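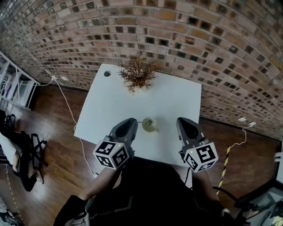 Rhiannon Bellis

Bonne nouvelle pour celles et ceux qui manipulent des pinces à main toute la journée : les règles communes de Foten sont enfin sorties ! Je les ai lues hier soir (huit pages, ça va vite) et, franchement, je m'attendais à plus pénible.

Ce que j'en retiens : les cubes à marqueurs doivent rester bien visibles pendant tout le geste, les câbles au sol passent hors des zones de marche, et on garde un seul objet à saisir à la fois quand on débute. Ah, et une pause toutes les deux heures, que Wyn Ruddock réclamait depuis février. Il est ravi, forcément.

Le point qui fait causer, c'est le bandage au sol. Le texte demande du ruban jaune et noir autour de chaque poste, et Blair Gunn, chez Birkero, trouve ça lourd pour les petites salles. Moi je suis plutôt pour, on a vite fait de reculer sans regarder avec une pince dans chaque main...

Les règles s'appliquent dès le 28 juin chez Birkero et Plosico. Pour les remarques, c'est Tomos Skyrme qui centralise, et il lit vraiment tout.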